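Hakido Sorting Bin: User Guide
Section 5. Placing the Bin and Loading the Bars 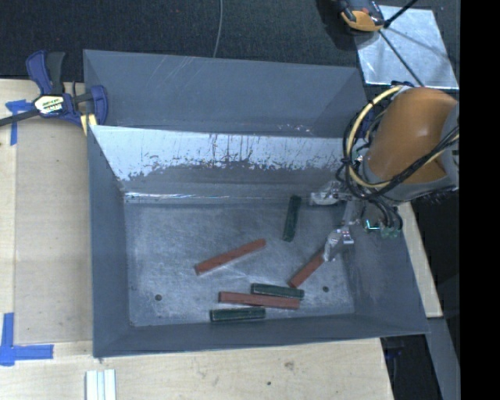
The bin is supplied open at the top and is used without a lid. Read all of this section before loading.

5.1 Placing the bin
1. Set the bin on a flat table. The table must support the full base.
2. Turn the bin so that the wide sloping panel is at the back.
3. Press down on each corner in turn. If the bin rocks, move it or level the table.
4. Check that the holes in the floor are clear. Do not plug them.

CAUTION: The top edges are bare metal under the paint. Wear gloves when lifting. Do not drag the bin across a wood surface.

5.2 Loading the bars
1. Wipe each bar with a dry cloth. Set aside any bar that is chipped or split.
2. Lower the bars onto the floor of the bin by hand. Do not drop them from the rim.
3. Load red and green bars in equal number.
4. Spread the bars over the floor. They may lie at any angle and may touch one another.
5. Remove any bar that rests on top of another and lay it flat.

NOTE: Use Soka bars, part 121 (red) and part 136 (green). Bars from the older Poon set are longer and can wedge against the sloping walls.

5.3 Care of the surface
Fine scratches and pale patches on the floor are normal wear and do not affect use. Where paint has flaked from a wall, rub the area with 800 grit paper and touch up with Emcombe gray. Let the paint dry overnight before reloading.

Revised 2/4/18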